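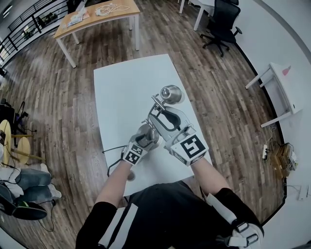 Bench log, upper floor, August

Entry by P. Dobos. Copies to M. Hopkin and F. Berge.

Purpose of the session: to settle the handling order for the small metal clamp before the written procedure is issued, and to record the condition of the room for the Wattimena inspection.

Work started at 9:40 at the white table. The table was cleared the evening before at the request of C. Figueroa and is to be kept that way during clamp work. Papers, packaging and spare cable go on the wooden-topped desk by the railing. The coil of white cables has been left there twice now and should be returned to stores under the Walis label.

Handling order as agreed:

The clamp is taken up in the right hand with the open side of the C toward the left. The round part is brought to the base with the left hand and held against it before the threaded rod is turned. The T-handle is turned only after the round part sits flat. In the earlier draft the rod was turned first, and the part was found to shift at the second turn. Berge objected to the change on grounds of time. His objection is noted. Time per piece was not taken this session and remains open.

Gloves are worn throughout. The polished faces mark easily and the Ollier pieces from the last delivery came back with fingerprints on 11 of 31. Those pieces have been set apart and are not to be mixed with the present lot. Wiping cloths are in the second drawer. Solvent is not to be used on the knob end until Hopkin confirms the finish.

10:25. Break. Room notes taken during the break at the request of H. Isah.

Lighting. All fluorescent fixtures on the upper floor are to be on during bench work, including those toward the back wall. Glare on the polished parts is a known complaint. It was agreed to try turning the table a quarter before ordering shades. Figueroa will ask whether the nearest fixture can be switched separately.
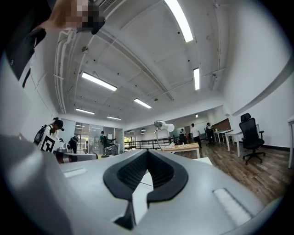
Ventilation. The grille was last cleaned before the spring stocktake according to the sheet, though the signature is not legible. Isah to find out who signed. The exposed pipes need no action from us, but the inspection form has a line for them and it should be filled in as "exposed, painted" or whatever wording the building office prefers. I have left it blank.

Floor. Bags and loose packaging are to be kept off the planks between the table and the railing. The Pluvomach crate is expected on Sunday and will need that route. It should go directly to the far end and should not be opened on the bench side.

Plants. The potted plant may remain on the ledge. Watering is not to be done during bench hours.

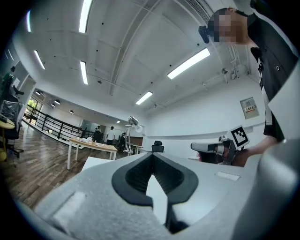

Electrical. Access to the panel box on the right-hand wall is to be kept clear at all times, and nothing is to be leaned against the wall under it. Berge to check the label against the list downstairs.

11:15. Work resumed, same handling order. Hopkin asked whether the order should be reversed for left-handed staff. No decision. I would prefer one order for everyone, with the table turned instead, but this should be tried by someone left-handed before it is written down.

Open items:

Finish on the knob end (Hopkin)
Separate switch for the nearest fixture (Figueroa)
Grille signature and cleaning date (Isah)
Panel label (Berge)
Stock figure for round parts. The shelf card says 3000, which cannot be right for a box of that size. Recount before the next order.

Draft 2 of the procedure is in the blue folder. Please mark corrections in pencil.

P.D.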